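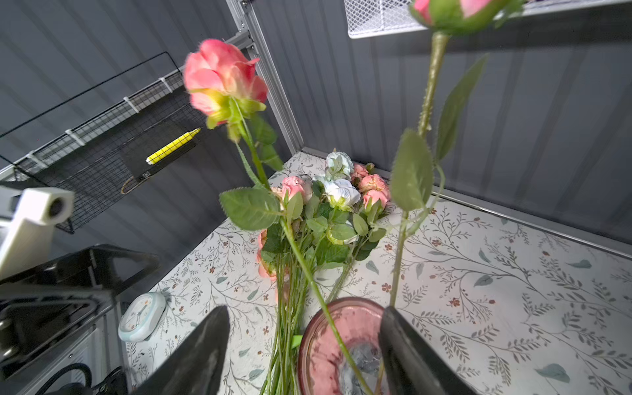 Arms on the artificial flower benches – who else has them?

stemcutter
Posted August 29, 2018
We do artificial arrangements for hotels and offices. The Marport site put robot arms on 2 of the benches this spring and ours are next. Management says no hours will be cut. I've been arranging for a long time and would like to hear from people who already work beside them.

benchfour
I'm at Marport. Hours stayed the same but the work changed. I used to build a piece from start to finish. Now I lay out the stems, pick the vases, and fix what comes off the bench. The wrists feel better. The job is duller.

Pliltach
What does "fix" mean? Ours at Plandodham bends everything back to the same angle.

benchfour
Mostly turning heads so they face out, and fluffing petals. Roses are fine. Anything with long floppy leaves takes more fixing, because the leaves swing when the stem is turned.
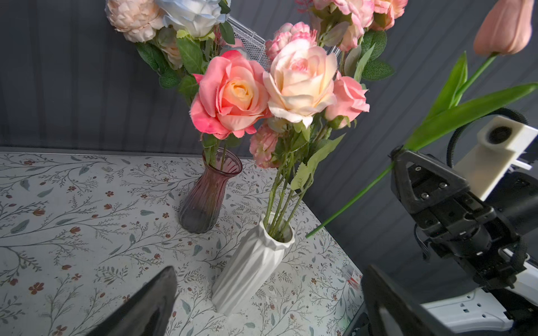 Tulips are the ones I still do by hand when there's a rush. A narrow vase mouth that already has a few stems in it is slow going for the arm, and I can fill one without looking. The order we had in for Ebihara was 756 stems and I did most of the last part myself.

oldwireframe
So you are training your replacement and cleaning up after it. Same hours this year. Ask again in September when they redo the rota.

benchfour
Maybe. I've asked for it in writing and have not got it. But 3 people retired and their places were filled, so I'm not going to say the sky is falling.

oldwireframe
Filled with what, though? At our place the new people came in as "bench attendants" on a lower grade. Same room, same flowers, less money.

benchfour
Two of ours came in on the old grade. I don't know about the third.

Pliltach
I'd take the arms over what we had before. Pushing wire stems into foam all day wrecked my thumbs. The grade thing is worth a fight, the arms aren't.

stemcutter
Thanks, this helps. Did anyone get a say in which vases and flowers went to the arms first?

benchfour
We did, after complaining. Ask for that before they set it up. Also ask who resets it when it stops, because for us that became part of the job with no training – a sheet taped to the cabinet and that was it.

stemcutter
Will ask both at the next shift meeting and post what they say.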